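gutter thread, as promised. did ours at the Matcombe place over two mornings in July and I have opinions

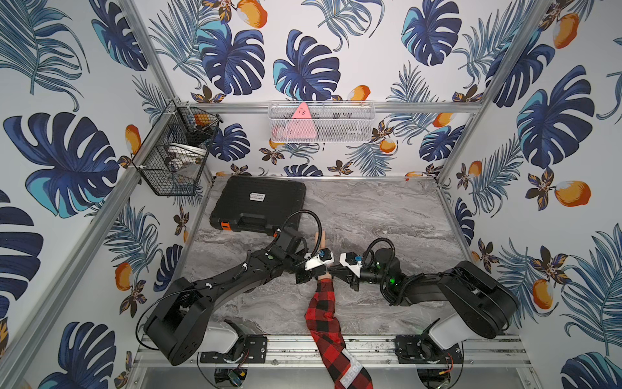
first thing - don't start at the downpipe end. start at the far end and work toward it. I did it backwards and pushed all the muck into the outlet, took me an hour with a bent coat hanger

quote to have someone do it was $1,228 for the whole house incl. replacing two brackets. whole new gutters was $3,519. so yeah. ladder it is

scoop: cut the bottom off a milk jug on an angle. better than the Jovix plastic one I paid 14 bucks for, that thing flexes like a noodle

hose comes AFTER the scooping. wet leaves weigh a ton and you'll be wearing them

checked the fall with a bucket of water. back run had a low spot right over the laundry door, water just sat there. lifted 4 brackets a smidge and it drains now

Jummai Okonkwo asked about mesh guards - we had them on the old house. fine for gum leaves, useless for the little stuff off the she-oak, it mats on top and the rain shoots straight over. you still end up up there

oh and look at the fascia while your up there. ours is soft in one corner, paint bubbling, screwdriver went right in. thats the next job, ugh

sealed two joins with the grey roof and gutter silicone. let it dry properly, I gave it overnight. one still weeps a bit

Lawal Nwankwo if you want the ladder back its in the carport, come grab it whenver

downpipes tomorrow maybe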